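Workstation Safety Inspection - Record and Comments
Site: Dundulthorpe, desk area
Period: November 2024
Inspector: Iona Munro
Area contact: Liya Habte
Form: 191

Ratings used: S (satisfactory), A (action needed), N (not inspected).

1. Electrical and cabling

1.1 Power strip accessible and kept clear of liquids - A
1.2 Cables sorted and secured - A
1.3 Monitor support firm, no play in the joints - S

Comments: A power strip is in use behind the monitor arm, with a product box directly beside it. The box is to be moved to the storage shelves. Black cables are tangled on the desktop near a small electronic module and should be separated and tied. Bottles are not to be kept on the same surface as open electronics.
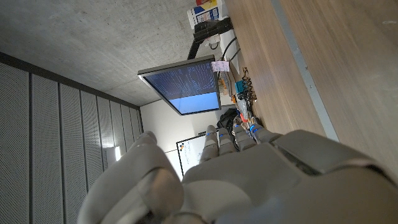
Item 1: monitor, cables and small items on the desktop.

The sticky note on the monitor may stay. Staff are reminded that passwords must not be written on notes of any kind.

2. Desktop and personal items

2.1 Work surface free of bags and clothing - A
2.2 Straps and cords kept back from the front edge - A
2.3 Desktop sound, no splinters or lifting - S

Comments: A black backpack was lying on the right half of the desk, with its strap hanging slightly past the front edge. A strap in that position can be caught by a person passing or by a chair. Bags are to be stored in the lockers - see the Rateo housekeeping sheet, page 4.
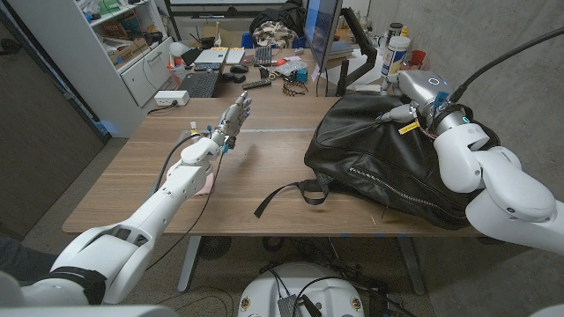 Pieces of blue tape along the front edge should be removed if no longer needed. Desta Moges has asked that any tape marking a position be left until Coralie Pearce has been consulted, and this is accepted.

3. Floor and access

3.1 Carpet flat, no trip hazards - S
3.2 Desk legs stable - S
3.3 Walkway at least 40 inches wide - S
3.4 Lockers - N (key not available)

Follow-up: Items rated A are to be closed within 2 weeks and reported to Liya Habte. Item 3.4 carries over to the March inspection.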